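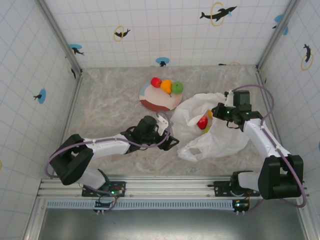

Attachment 1 -- dolphin wall panels, plate at the back

Ticket: Udilia dedicated server, chests emptying after restart
Opened by: Nadhirah Latuheru
Opened: Friday, June 27, 2025
Product: Udilia server, hosted on Jirness
Priority: High
Status: Resolved

Original report

Chests on our server lose everything put in them since the last restart. Not all chests. Mostly the ones in Nagano (our main town, east side of the map), also the furnace room under the harbor. Player inventories are fine. Buildings are fine. Only containers.

Server restarts every morning. Players log in after and whatever they stored the night before is gone, and what was in there the day before is back. So if you moved iron from chest A to your backpack, you now have the iron AND chest A has the iron. People have noticed. Please hurry.

17 players on the list, usually 8 on at once. World was started in March. One mod installed, Fesden (the sorting chest one). No changes to the config that I know of.

Already tried: restarting again, clearing the cache folder, having everyone reinstall the client. No diference.

Support reply

Thanks for the report. Please send the server log from startup through shutdown, and the contents of autosave.cfg. Also let us know which Fesden version is loaded. It prints on the console when the world opens.

Please don't delete anything from the world folder for now.

Nadhirah

Log attached. Fesden says "ready" and then no version, just a blank. Is that normal?

autosave.cfg:

save_players = on
save_terrain = on
save_containers = inherit
save_interval = 4
shutdown_wait = 4

Never touched that file. Did not know it existed.

Support reply

Blank version is not normal. It usually means there are two copies of the mod in the folder and the loader gave up deciding between them. Can you list the mods folder?

"inherit" on save_containers is the default, and it tells the server to let a container mod handle the saving if one is present. If the mod doesn't load fully, the server still thinks the mod is doing it.

Nadhirah

mods folder:

fesden
fesden_old
readme

Ugh. fesden_old is me. Renamed it when I updated and left it sitting there. I thought renaming would switch it off. Removing it now.

Nadhirah

Removed fesden_old, restarted. Version shows on the console now. Put a stack of planks in a chest in Nagano, restarted, planks still there. Furnace room under the harbor though -- still rolls back. Tested it twice. Ore in, restart, ore gone.

Also getting this over and over:

WARN container queue 1990 pending, shutdown wait expired
WARN unsaved containers dropped

Support reply

Good, that's the first half. The warning is the second half. On shutdown the server writes out every container that changed, and yours is being stopped before it gets to the end of the list. With shutdown_wait at 4 it gets four seconds. 1990 containers is a lot to write in that time.

Is there a sorting machine in or near the furnace room? Anything that moves items on its own marks every chest it touches as changed, on every pass.

Steps:
1. Stop the server from the Jirness panel with the Stop button, not Kill.
2. In autosave.cfg set shutdown_wait to 60.
3. Set save_containers to on.
4. Start the server and let it run through one full autosave before anyone joins.
5. Restart and check the furnace room.

Nadhirah

Yes there's a sorter. A huge one. One of the players built it and it feeds the whole harbor. Not asking him to take it down, he'd cry.

Did the steps. Waiting on the autosave.

Nadhirah

OK works. Ore stayed. Restarted again to be sure, stayed again. Warning is gone from the log. Shutdown takes longer now but who cares.

Two questions before you close:

- the scheduled morning restart, is that a Stop or a Kill? Panel only says "restart"
- can I get back what people lost this week

Support reply

Scheduled restart sends a Stop first and switches to Kill if the server hasn't closed by the panel's own time limit. Please check that limit under Schedule and make sure it is longer than your shutdown_wait.

For the lost items: unfortunately no. The dropped containers were never written to disk, so a backup won't have them either. The duplicated items are also real as far as the world is concerned. You would need to remove those by hand.

Nadhirah

Limit was 30. Changed to 90. Will tell everyone the extra iron is compensation, not going chest by chest for that.

Can be closed, thx

Closed by support. Cause: duplicate mod folder, shutdown wait too short for container queue.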